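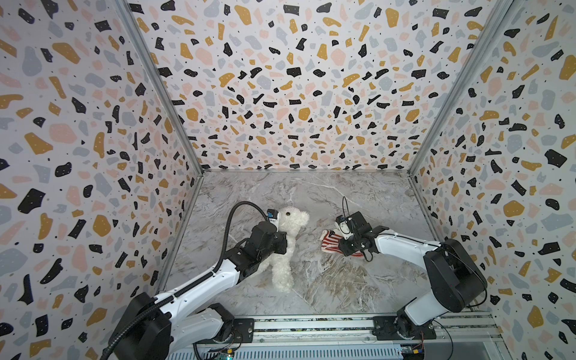

Terrazzo on the walls, marble on the floor, and a plush animal that may be a bear or a lamb.

I have nothing against terrazzo. I grew up walking on it, in a school in Forness where the floors had been poured to outlast several generations of sneakers, and did. It was a floor. It stayed down there and took the abuse.

Now it goes up the wall. You buy it by the roll, off-white with chips of black, mustard and a peachy pink, and you can have an entire room of it by dinnertime. I know this from experience. In January I papered my spare room in a pattern called Orow, 19 rolls of it counting the ones I ruined, and spent the following week feeling as if I were living inside a slice of nougat.

The trouble is that one speckled surface is cheerful and two of them start an argument. Put marble veining under terrazzo chips and you have two kinds of stone pattern, each behaving as if the other had wandered into the wrong house. The salesman at Lekon called this "layering." He also sold me a rug.

What rescues a room like that is something plain and soft. A white stuffed animal will do it. It has no pattern to defend, only fluff and a small black eye, and your own eye goes straight to it with real gratitude. I have one on the spare bed, bought for a niece who preferred the box. It cost less than a single roll of Orow and does more for the room than the $400 I spent on the walls.

My neighbor, meanwhile, has ordered the matching ceiling.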